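Zullari Support Center
Ticket: Ploltard dual-arm sorting kit, right arm stops during tray routine
Status: Resolved, pending customer confirmation
Opened: Mar 18, 2023
Product: Ploltard bench kit, two-arm configuration, cable set supplied by Virnoven
Submitted by: Ruotsalainen evaluation office
Priority: Normal

Issue as submitted

The kit is under review at our facility for small-parts sorting. The order under consideration depends on the outcome, and the kit was received in November with the standard mounting plate and the standard control package. Installation followed the printed guide.

During the tray routine, the right arm halts and the control panel reports code 67. The left arm then enters its hold state, as the guide says it should. The code clears on restart, but it returns in the same part of the routine. The left arm has not reported a code at any time.

The tables in the guide stop at code 60. We request an explanation of the code, instructions for correcting the condition, and a statement as to whether the evaluation may continue in the meantime.

Work area as set up for the evaluation, right arm over the blue organizer:
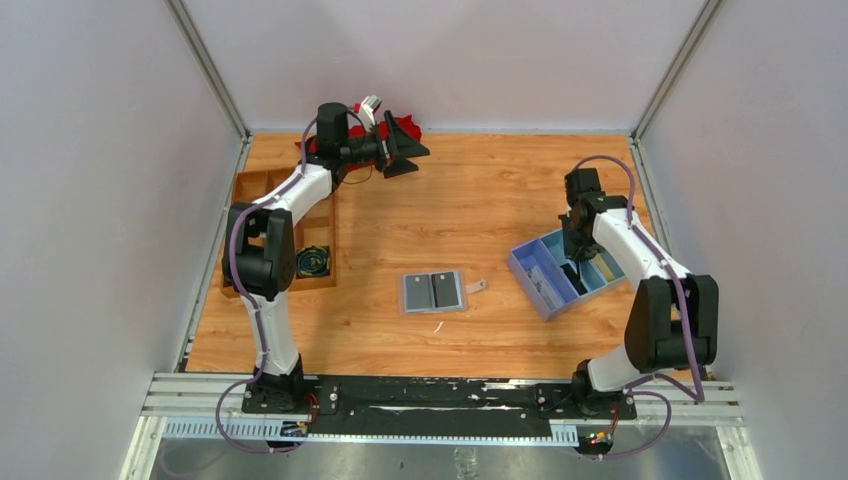 Zullari Support: Thank you for the submission. Code 67 was added in a firmware release issued after your copy of the guide was printed. It indicates that the wrist joint has drawn more current than its limit allows for longer than 500 milliseconds. The code does not by itself indicate a damaged joint. In most cases the joint is being held back by cable tension, or the taught position asks the gripper to press against a surface.

The evaluation may continue with the left arm only. Please do not raise the current limit. A changed limit is recorded in the controller and may affect coverage under the evaluation agreement.

Please carry out the following checks and report the results for each.

1. Power down both arms at the main switch. Support the right arm by hand before releasing it.
2. Move the right wrist slowly through its full range. Note any position in which the cable becomes tight.
3. Confirm that the cable clip on the upper link is seated and that slack remains on the wrist side of the clip.
4. Power up, run the homing sequence, and compare the reported wrist angle with the value stored at installation.
5. Repeat the tray routine at 20 percent speed and export the log.

Customer response

Checks 1 through 5 were completed. Results are as follows.

Check 2: the cable became tight near the end of wrist rotation, on the side toward the right wall.
Check 3: the clip was seated, but it had been placed one position too close to the elbow. Little slack remained on the wrist side.
Check 4: the wrist angle differed from the stored value by 3 degrees.
Check 5: the routine halted with the same code. Log attached to the ticket.

We also ask whether the difference in angle requires a return to the service center. A return would place the review outside the period agreed with our purchasing department.

Zullari Support: A return is not required. A difference of this size is within the range that can be corrected on site. The log shows wrist current rising gradually before the halt, and this agrees with your finding on the cable. Please move the clip one position toward the wrist, run the calibration utility for the right arm, and teach the tray positions again. Positions taught before calibration should be deleted so that they cannot be loaded by mistake.

After calibration, please test the two arms close together over a shared container. This part of the routine places the greatest demand on wrist rotation and is the most likely to bring the code back if the cable is still short.

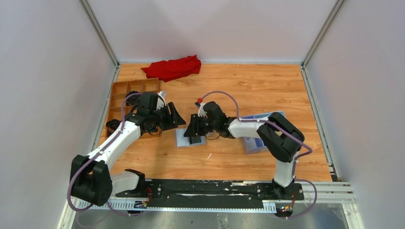
Shared-container position, grippers facing each other.

Customer response

The clip was moved and the calibration utility finished without a warning. The earlier positions were deleted and the tray positions were taught again. The full routine was then run at 20 percent speed and at normal speed. Code 67 was not reported in either run.

Two matters remain open on our side. The guide shows the clip location in a drawing that can be read in two ways, and we ask that it be corrected. We also request the current code table in a form that can be printed and kept at the bench.

Zullari Support: The current code table has been added to the downloads section of your account. The comment on the clip drawing has been passed to the documentation group under this ticket number. Virnoven offers a longer cable for the right arm, but it is not needed for the routine described here.

This ticket will remain open until the review office confirms that no further help is required. If code 67 returns, please reply to this ticket and attach a new log. Do not open a second ticket for the same arm.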